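Evine Stockbook, 50 Pages, Double Linen Hinge

The Evine is the stockbook we reach for ourselves, and it's the one we sell most of to people who have finally outgrown a shoebox. It has 50 black pages, clear strips, and glassine between every pair of leaves. The spine is hinged twice with linen, so the book opens flat on a desk and stays open while you fuss with your tweezers. If you've ever tried to hold a stiff new stockbook down with your elbow, you'll know why we get excited about this!

Who it suits

Anyone who moves stamps around a lot. A printed album is lovely once you know exactly what goes where, but most of us don't. You buy a mixed lot, you find a nice run of perforation varieties in it, and suddenly the page you laid out in December has no room left. With the Evine you just slide everything along a row. Karine Cormier keeps her whole Danish collection in two of them and says she has rearranged it more times than she wants to admit.

It's also very good for duplicates and for swap meets. The covers are padded (dark green or dark red, both handsome) and they take a knock or two in a bag without the corners splitting.

The strips

The strips are clear, welded along the bottom edge, and open at the top and both ends. They're tight enough to hold a single small definitive upright when you turn the book over, yet loose enough that you can seat a block of 4 without bending a perf. They hold no PVC plasticizer. We're fussy about that, because soft plastic is what ruins gum and color over the years, and a cheap book can cost you far more than you saved.

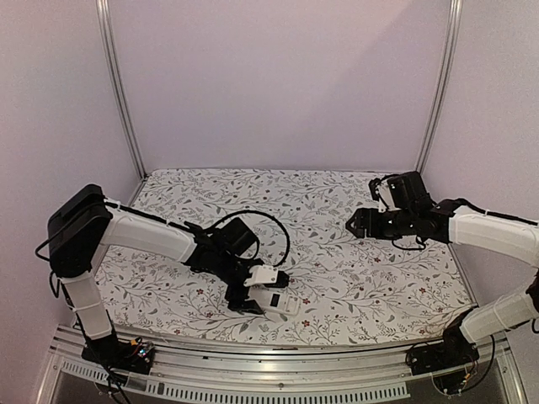
Black pages show off perforations beautifully, and pale stamps in particular look twice as good on them. White pages are easier on the eyes if you collect dark engraved issues or if you like to tuck little paper notes in beside each stamp. We carry the Evine in both. Laurier Chisholm, who does our packing, is firmly on the white side and will tell you so if you phone.

Storing it

Stand it upright, like any book, with a little air on either side. Don't stack them flat: the weight presses the stamps against the strips, and mint gum can stick in a damp summer. The slipcase is sold separately and fits the book snugly — a bit too snugly for the first week, then it eases. Please don't force it in if you've packed every row with covers or thick booklets.

Also worth a look

The Annan is the smaller sister, same strips and same paper, with a single hinge. It fits in a coat pocket if your coats are generous. For full sheets you'll want the Mosanus folder, which has one big pocket to a page.

Details

Pages: 50, black or white
Interleaving: glassine, bound in
Hinge: double linen
Cover: padded, dark green or dark red
Slipcase: sold separately
Limit: 2 per order while stock is low

Customer note

"Opened it, loaded it, ordered another. The rows are dead straight and my triangles finally stay put." — Carter Zacharias

Page updated 9 Apr 2020. White pages with the red cover are on back order; green is in stock in both.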